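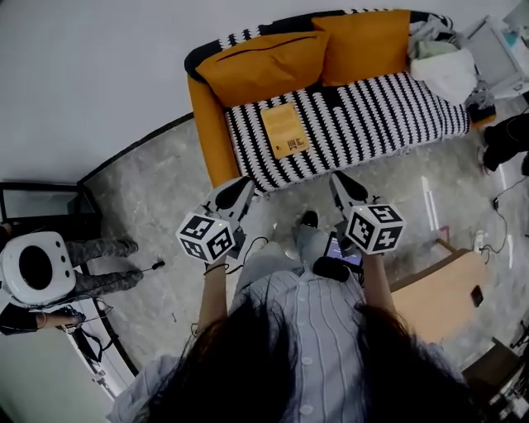 Minutes No. 3, page 1

**Clavuria equipment planning meeting, 1/25/21**

Present: Sandro Tedesco (chair), Shiyu Song, Cuiping Qian, Wanting Xue
By phone: Leonidas Drakos
Minutes: Wanting Xue

The last minutes were approved with no changes.

## 1. Where we stand

Shiyu opened with the tidy-up tasks on the sofa, and she was glad to report that people are really getting the hang of the hand-held grippers. The booklet task is the one everybody wants to do! She would like a second pair of grippers so that two people can work in parallel, and a few more spare marker cubes, as the corners get scuffed when a gripper is set down in a hurry.

Cuiping agreed about the cubes and asked that the next ones be ordered with the mounts already fitted. Sandro was happy with that.

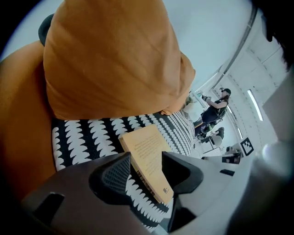

## 2. Grippers and fingertips

Two quotes are in. Clondar wants 3692 for a full pair with cables and a carry case. Grideo is a little cheaper but leaves out the case and can't say when it would ship. Leonidas has handled both and likes the Clondar grip better, mostly for the trigger, which he says is easy on the thumb over a long day.

There was a good long talk about fingertips. Thin things lying flat on soft fabric (paper, booklets, single sheets) are the hardest to pick up, and Shiyu would love to try a softer pad for those. Cuiping pointed out that pads are the cheapest thing on the whole list – we could try several kinds and still spend less than we would on one spare cable set. Leonidas will ask Hao for samples in more than one hardness. 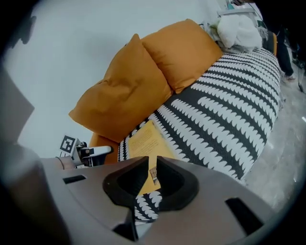 He also asked whether we should wait on the second pair until the samples are here. Sandro thought not, as the pads can be swapped on either model and the lead time on the grippers is the longer of the two.

**Agreed:** order one pair from Clondar. Wanting to raise the purchase order.

## 3. Small items

- Marker cubes, cable clips and spare pads: budget of 700, held by Cuiping.
- More props for the sofa tasks. Shiyu wants different paper sizes and covers, and everyone is welcome to bring in old magazines.
- Storage case for the current pair: hold until we see the Clondar one.

## 4. Robot arm

Leonidas is very keen to get the arm into this year's plan, and so is the rest of the table. Sandro asked for a proper cost sheet first, with the mounting stand and service listed on separate lines. Leonidas to send it round in February.

## Actions

- Wanting: Clondar purchase order
- Leonidas: Hao samples, arm cost sheet
- Cuiping: small items order
- Shiyu: prop list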